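Workshop and Home Automation board
Thread: Can a robot do the boring jobs yet?

swarf_herrero
Had a bloke from Zancombe in last week telling me an arm will sort my offcuts and tidy the benches by August. I run a small shop, 11 of us, and the end-of-day clean-up costs me real money. Is anybody here getting useful work out of one, or is it still all videos?

faizal_w
Depends what you call a chore. We have a grey arm at our place and the job we've been working on is small printed parts. Pick a yellow piece up off the mat, put it somewhere else. Leave a cardboard box and a drawer unit standing nearby and the planning gets harder straight away.
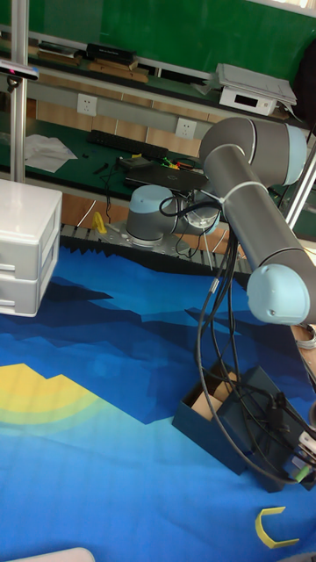 Re: Can a robot do the boring jobs yet?

toledo_a
So a kid could do it.

faizal_w
A kid could do it once. I did 300 picks in a row and lost 60 of them, nearly all because the part had been put down at an odd angle. Fix the part in a jig and the misses mostly go away, but then you've paid somebody to load the jig.

toledo_a
That's my whole point. The hard bit of tidying is that nothing is where you left it. My dishwasher is a robot and a good one, and I still have to load it.

CayRequena
I don't agree with Anselmo on this. We've had an arm feeding a press at Clorncombe for two years and it does 900 blanks a shift. Dull as dishwater, same colour bin, same spot every time. That is a shop-floor chore and a machine is doing it.

toledo_a
Feeding a press is production. Severino asked about cleaning up.

CayRequena
Fair enough, but he said sorting offcuts too. If they come off the saw in one place you could do that now.

abilio_p
Sorting, maybe. Wiping down and putting tools away, no. Look at the things an ordinary bench collects in a day – cables, a bit of paper, a keyboard, little coloured odds and ends next to the laptop. You and I know at a glance what's rubbish. The software has to be told, and somebody has to keep telling it. 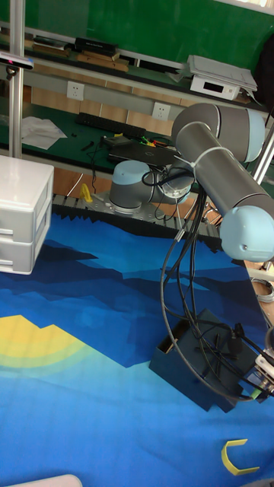
I'd also budget for the cabling before anything else. People price the arm and forget that the leads have to follow it through every move, and on our old Storkik unit that was the first thing to wear out. We rerouted it twice before it stopped snagging.

faizal_w
Seconded on the cables. Leave more slack at the wrist than you reckon you need.

swarf_herrero
Thanks all. Zancombe want a deposit by 31 January 2018, so I'll ask them to run it on a bin of my own offcuts first. If they won't, I'll keep paying the apprentice.

CayRequena
Tip the bin out yourself when they come. Don't let them lay the pieces out.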